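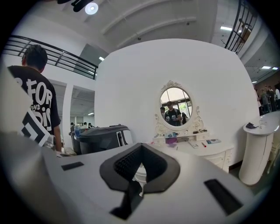 Mezzanine

A mezzanine is a partial floor set between two main floors of a building, or between the floor and the roof of a tall single-story space. It does not run all the way across. At least one side is left open, so that people standing on it can look out and down over the room below, and it is this openness that gives mezzanines their particular charm. A good one turns a plain tall hall into a place with a view – all without leaving the building!

The word came into English through French from the Italian mezzanino, which goes back to mezzano, meaning "middle." In everyday American use it covers several rather different things, from the lowest balcony of a theater to a steel storage deck in a warehouse. This article deals mostly with mezzanines in public and shared buildings such as libraries, schools, offices and shopping halls.

Mezzanines, lofts and balconies

The three are often mixed up, and the borders between them are soft. A loft is usually tucked directly under the roof and in homes tends to hold a bed or a desk. An interior balcony is generally narrow and may serve only as a lookout or a walkway. A mezzanine is large enough to be used as a floor in its own right, with room for tables, shelves or even whole offices, but is still counted as belonging to the room it overlooks. Many buildings blend the types, with a deep mezzanine at one end of a hall tapering into a gallery along the side walls.

Building codes commonly limit how much of the room below a mezzanine may cover before it has to be treated as a full story. The limit varies with the place, the use of the building and whether sprinklers are installed, so designers check it very early on.

Parts

The deck is the floor itself, usually of concrete, steel or timber. It may rest on columns, hang from the roof on rods, or project from a wall as a cantilever. Columns are the most common choice by far, and square pillars painted to match the walls can disappear surprisingly well into a large hall.

The exposed front of the deck is called the edge, face or fascia. It is a small thing on a drawing and a very big one in real life, as it is the part most visitors see. Straight edges are simple to build. Bent and curved ones are harder, and wonderful when done well, because the line of the floor seems to move as a person walks underneath it.

The guard, or railing, runs along the open side. Metal is popular for its thinness. Horizontal bars give a long, sweeping look that follows the edge, while vertical posts or balusters are harder for small children to climb and are often preferred where families are expected. Glass panels keep the view clearest but show every fingerprint. Black railings against white floors and walls have become a favorite combination, and it is easy to see why: the guard reads like a pen line drawn through the room.

Stairs connect the deck to the main floor. Where space allows, they are placed in the open hall and share the railing style of the mezzanine, so that stair and deck look like one continuous piece. Larger mezzanines normally need more than one way out, and those open to the public usually need an accessible route as well.

Light

Lighting is the hardest part to get right. The tall part of the hall and the low part under the deck are really two different rooms, and each wants its own fixtures. Flat panels, recessed lights or hanging fixtures may serve the high ceiling, with a second set fixed to the underside of the deck. If the lower set is too weak, the area beneath feels like a cave. If it is too strong, the ceiling lights above look dull by comparison. Broad curved ceilings help a great deal, since a pale curve spreads light softly and keeps the upper level from feeling squashed.

Sound

Open edges let noise travel in both directions. A chat at a counter on the ground floor can be heard with remarkable clarity by someone reading upstairs. Common remedies include carpet on the deck, absorbent panels on its underside and bookcases set back from the railing. Hard ceilings with large curves need special care, as they can focus sound on one unlucky table.

Example: Zikavell Hall

Zikavell Hall is a shared study and meeting building designed by Hiu-tung Cheung with the interiors studio Retora. It is a lovely case of a mezzanine doing nearly all the work in a building. The deck has an area of 216 square meters and is reached by 3 staircases, and there are 76 seats on it, most of them facing the open hall. Cheung's early drawings showed a full second floor, which was dropped in favor of the partial one after the studio built a large cardboard model and found the ground floor gloomy.

The railings were made by Forketti, a small metal shop, in 399 separate sections. Many of these differ slightly in length to suit the bends of the deck, and each was numbered on its hidden face before delivery. The Tello café occupies the low space beneath the mezzanine, where the ceiling height suits small tables and a short counter. Its busiest time is just before 9 a.m., and in December a string of paper stars is hung from the railing above it.

Upkeep

Railings are wiped down often and checked for loose fixings, particularly at corners and at the top of stairs, where people lean and pull the most. Planters and display boards should stand well back from the open edge. Changing a ceiling light over the tall part of a hall can require a lift or tower – a good reason to plan, at the design stage, a clear path wide enough to bring one in.

See also: Atrium, Balcony, Entresol, Gallery, Guard rail, Loft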